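Robot operator and fault logger, part-time, Fallcombe

Posted in: Jobs / Robotics / Entry level considered

Hi! I run the small test team at Killico, and I'm looking for somebody to come and help me figure out why our robot keeps dropping people's clothes (and, on one bad Friday, why it wouldn't let go of them).

A bit of background so you know what you'd be walking into. Our project is called Wuisan. We teach a pair of robot arms to pick up, shake out and fold laundry, mostly by having a person steer the arms through the job over and over while everything gets recorded. For a good while it went great. Then in September we moved from T-shirts and towels to knits, and things got messy.

Two things went wrong, and I'd like to be upfront about both.

The first is the slipping. The fingers close, the software reports a good grip, the arm lifts, and somewhere on the way up the fabric slides out. Stretchy stuff is the worst. We logged 735 lifts on knits and 70 of them ended with the garment on the floor while the system still believed it was holding something. It then went right on and "folded" thin air, very carefully, which was funny the first time.

The second one is the reason this job exists. After all those drops somebody on the team (okay, me) turned the grip force up. That helped with the slipping, but a sleeve got wound around a finger, the arm kept pulling, and when the operator pressed release the fingers stayed shut. She did exactly the right thing and hit the emergency stop. The arm froze, no one was hurt, and we spent the afternoon getting a cardigan out with a pair of scissors. But her hand had been close to that finger a minute earlier, and I haven't stopped thinking about it. We've since put the force back down, moved the stop button to where you can hit it with your elbow, and made a rule that no one reaches in while the arms are powered. I want one more person in the room whose main job is watching for trouble.

So what would you do all day? You'd steer the arms through lifts and folds using a pair of hand controllers. You'd write down every slip, snag and weird noise in plain words, with the time and the kind of fabric. You'd go back through the recordings with me and help mark the moment a grip starts to fail, which takes patience, because it's usually a lot earlier than you'd think. You'd check the finger pads before each session and swap them when they look tired. And if something feels off you'd stop the session. You don't need my permission for that, and I'll never give you a hard time about it – please stop me too if I'm the one driving.

A lot of your time will go into looking at views like the one below. You'll get to know it very well!

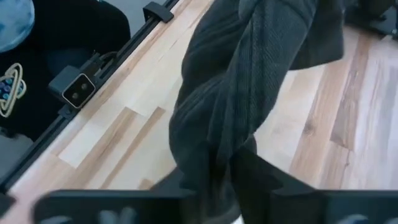 Wrist camera view: ribbed knit cloth, twisted, with the end pinched between the fingers.

Twists are what we most need help with right now. Once a garment ropes up like that it's hard to say how much of it the fingers have, and we'd like a good written record of which ones hold and which ones don't.

You don't need a degree or any robot experience. I'd love to hear from people who've worked in a laundry, a tailor's, a costume shop or a warehouse, or anyone who has spent a lot of time knitting. Steady hands help. You should be okay standing for a couple of hours at a stretch (we take proper breaks) and you should like writing things down. If you've ever filled in a near-miss report and meant it, tell me about it.

The practical bits: the job is in person at our workshop in the Tovetetti building in Fallcombe, afternoons only, with a 2 p.m. start. It's paid hourly, training included, and your first week is all safety and practice with the force turned way down. We supply the laundry.

To apply, send me a short note, 100 words is plenty, about a time something went wrong at work and what you did next. A resume is nice but I'll read the note first. If I think we'd get along I'll invite you in to try the controllers and fold a towel or two, and you can ask me anything you like about the cardigan.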